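Support > Community > Picking and Handling > Software Add-ons
Browse Topics Ask Search Sign In

Is the Vargate picking subscription suitable for mixed items in a metal bin?
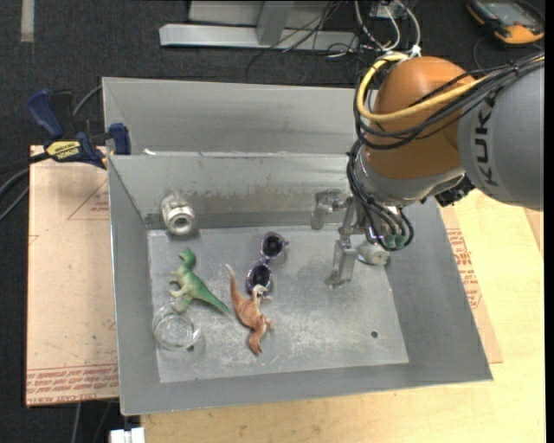 Question

Our department is evaluating the Vargate picking service for a KUKA arm. The work consists of removing unlike items from a gray sheet-metal bin, including clear glass and thin-framed sunglasses. The quotation covers 1,044 picks per month. May we ask whether other institutions have found the service adequate for transparent items?
Lies Michiels

Answer 1 (accepted)

Our laboratory at Betia has held the subscription since February. Opaque items such as pipe fittings and plastic toys have presented no difficulty. Clear bowls were missed in 50 of 104 attempts until the glass profile was enabled. That profile is billed separately and should be requested in writing before signature. Scratched bin floors also required a second calibration.

Answer 2

Aerts offers something similar. I have not used it.

Answer 3

Please note that the trial period is 60 days and that unused picks are not carried over. Support replies were courteous but slow. Does your quotation include the glass profile? Ours did not.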